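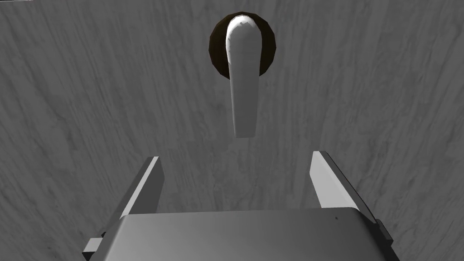

# Come drive our simulated robot arm (paid, and you don't need a robotics degree)

Posted 4/23/19

Hi! I run the demonstration work at Skaltisance, and I'm looking for people to teach a robot how to open doors. The robot lives in a simulator, so you can't break it, and believe me, I've tried. You steer the gripper with a handheld controller, you bring it up to a lever handle, you close the fingers, you push down, you pull. We record the whole thing, and later a learning program studies your runs and tries to do the same job by itself.

The project is called Prollach. We started it in February with just the people in my office, and we have 453 good door runs so far. The trouble is that we all drive the same way! We come in straight, fingers wide, nice and slow, every single time. I'd love some runs from people who haven't picked up our habits.

## What a session is like

You come to our place in the Escobar building, second floor, left out of the elevator. I'll sit with you for the first bit and let you just fly the gripper around until your hands get the idea. Most people overshoot a lot at first (me too, I spent my whole first morning ramming the door). Then you'll do 34 recorded runs with a break in the middle, and the coffee is on us.

The view you get is close in, from the gripper's side, looking at the door and the handle between the two fingers. It's all pretty gray and the handles are simple shapes, so please don't come expecting a video game. Judging depth is the hard part. If you miss, back off and try again, and leave the recording going. I want the recoveries too, they're some of the most useful stuff we get.

After the door runs there's a short set with Seltell, our hand-guiding setup. It's a real arm on a bench, and you take hold of it and move it through the task yourself. Some folks like that part way better. It does take a little muscle in the shoulder, so tell me if you'd rather skip it and I'll book you for the simulator only. Same pay either way.

## Who I'm looking for

- You're 18 or over and can get to Escobar on your own
- You can use a handheld controller with both hands for a stretch (we have a desk joystick too, just ask)
- You're okay looking at a screen up close, with glasses or without
- Left-handed people, please please write to me, I have hardly any of you

Gamers are welcome, and so are people who have never held a controller in their life. If you've worked on a robotics team before, that's fine too, but mention it in your note so I can mark your runs.

## Pay and the boring parts

It's $99 per session, paid the same day, and you get the full amount if you have to stop early. I have 17 spots for this round. You can sign up for a second session if there's room left, though I'll fill first-timers before repeats.

We save the controller motions, the simulator's own pictures and the arm's joint readings. No video of you, no audio. Your runs get a number and your name stays on the pay sheet. If you change your mind afterward, send me your run number and I'll pull them out.

## How to sign up

Stop by the front desk at Escobar and ask for the Prollach sheet, or leave a note in the Skaltisance box next to it. Give me your name, a phone number, which hand you favor, and whether mornings or evenings suit you. I'll call you back to set a time, and if you've got questions I'm happy to talk your ear off about door handles while we're at it.

Wear something with loose sleeves if you're doing the Seltell part!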